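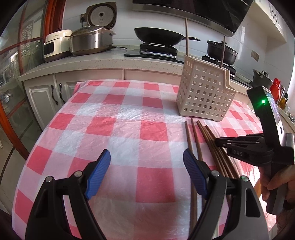
Photo: Termont Community Kitchen

Washing-up corner: chopsticks, and where they ought to live

Several of you have asked, since the noodle lunches started up again in September, why the chopsticks are never where you left them, and as I am the one who keeps moving them I thought I had better own up and explain the new arrangement. Make yourself a cup of tea, because once I get going on cutlery I am not known for being brief.

For as long as most of us can remember, the chopsticks at Termont lived in the long drawer under the counter, in among the ladles and the potato mashers and that fish slice with the bent handle that we all complain about and keep on using. It was a perfectly good drawer for ladles. For chopsticks it was hopeless. They slid to the back, they rolled underneath things, and if you wanted a matching pair in a hurry, with the soup already in the bowls, you had to take half the drawer out to get it. We also found that they were going away damp, and wooden ones do not thank you for that. They start to smell a bit stale and the tips go rough, and I had to throw a good handful out over the summer, which pained me.

So now they have the beige basket, the plastic one with the little square holes in the sides. It stands on small feet, which I am fonder of than a grown person should be, as it lets a bit of air get in underneath. The high side is for chopsticks and the lower compartment is for teaspoons and the odd butter knife. Please don't mix them! A teaspoon that has gone down among the chopsticks is a surprisingly hard thing to get out again with wet hands.

When you are on the washing-up, the routine goes like this. Wash the chopsticks in warm soapy water, a small bunch at a time, rubbing them between your palms as if you were trying to warm your hands up. Rinse them under the tap, and don't leave them lying in the bowl while you see to the pans. Then spread them out on a tea towel, roll it up and give it a squeeze. After that they can be laid on the table for sorting, and this is the part I like best -- you sit down, you fan them out, you put like with like, and anything split or splintery goes to one side for the gardening group, who use them to hold up seedlings. Stand the good ones in the basket with the thin ends up, and leave them until the next morning before they are put away anywhere with a lid.

We have 40 pairs at present, which is plenty for a lunch but was not enough for the Fan supper, when we ended up handing out forks to the late tables. If you have any plain brown wooden ones at home that you don't use, they would be very welcome. Lacquered ones are lovely but they don't stand up to our hot water, so keep those for yourselves.

A word about the red and white checked cloth while I am here. It is the wipe-down kind, so there is no need to take it home and wash it, however kindly meant. A damp cloth and a drop of washing-up liquid will do, and then a dry one so the water doesn't sit in the creases. Please don't put hot pans straight down on it. The trivets are on the hook by the door, and the Tikon oven gloves are back in their place as well, freshly washed.

The next noodle lunch starts at half past twelve, with helpers wanted from eleven for chopping. If you can only manage the clearing-up afterwards, come along at two and I will find you a tea towel -- and very likely a seat at the sorting table next to me.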